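Moussa: a bowl and foam shapes object set

README, revision of 01/04/2021

Summary

Moussa covers one small tabletop activity: putting a green foam shape into a round bowl and taking it out again. This file lists the objects, the tabletop and its enclosure, the naming used in the notes, and the care the pieces need between sessions. File formats and loading instructions are kept in a separate document.

The set is deliberately small. One bowl and one shape are out at a time, and everything else goes back in the storage box. Earlier lists under the name Malix mixed household items with toy blocks and are not compatible with this one.

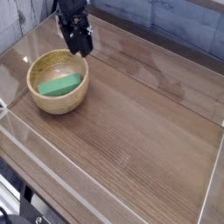
Samira Hamdan

Objects

bowl
Round, light tan, thick rounded rim. The outer wall narrows toward the base. The turning lines are visible under most lighting. Referred to in the notes as "bowl" only, never "dish" or "cup".

block
Rectangular, green, foam, matte. Edges slightly soft. Lies flat when it falls clear of the rim, otherwise leans.

cylinder
Green foam. Rolls if it is set down on its curved side and given any push. Tends to come to rest at an angle to the table edge.

All shapes come from the same Wikira sheet pack, so color is of no use for telling them apart. Use the outline. Where the outline is hidden by the bowl wall, write "shape, unspecified" and move on.

Tabletop and enclosure

The surface is brown with a fine parallel wood grain. It is slightly glossy, and overhead light leaves pale hazy areas on it that shift with the position of the lamp. Clear acrylic panels stand along the sides. They keep the cylinder from rolling to the floor and they also return faint reflections of whatever is on the table. A reflection is not an object and does not get an entry.

Wipe the panels with a dry microfiber cloth. Alcohol cleaners craze acrylic over time — plain water is enough for fingerprints.

Positions

Positions are written relative to the bowl, using these terms:

in: the shape is wholly below the rim
proud: the shape is in the bowl but part of it stands above the rim
across: the shape lies over the rim
out: the shape is on the tabletop

The term "proud" came in with version 2. Before that, such cases were entered as "in", and older notes have not been corrected.

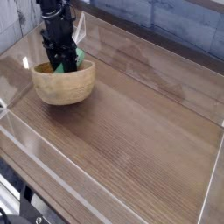 Florkov wrote that "proud" is a woodworking term and most people reading the notes will not know it, and asked for "sticking out" in its place. The request is reasonable. The old term stays valid so that existing entries still parse, and "sticking out" is accepted as a synonym.

Counts

Notes: 57 entries
Entries with a stated position: all
Entries marked "shape, unspecified": 9
Length of a typical entry: around 80 characters

Entries were written in January by one person. There was no second pass. Expect some inconsistency between "across" and "proud" when one end of a block is low in the bowl and the other is high.

Known issues

Marks on the tabletop are not logged. If a mark matters for your use, record it yourself with its location.

Foam takes a set when squeezed for long periods. A dent in the long side of the block usually recovers overnight. Replace the piece if it does not. 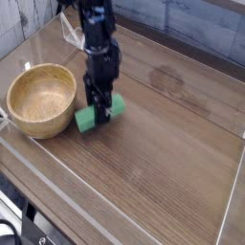
A reader asked whether the cylinder should be stored standing up, having found that pieces left lying under other pieces go oval. Yes. Stand them on end in the box with nothing on top. An oval cylinder rolls unevenly and should be retired.

Care of the bowl

Dust it with a dry brush. Do not soak it. Foam crumbs collect at the bottom where the wall meets the floor of the bowl and will show up as dark or light specks — tip them out before starting.

Place the bowl toward the left of the table and leave the rest of the surface clear. The exact spot is not fixed.
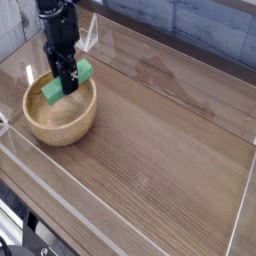 Green block at the rim of the bowl.

Changes

Version 2: added "proud", split block and cylinder into separate entries, removed the Malix item codes.
Version 1: first list.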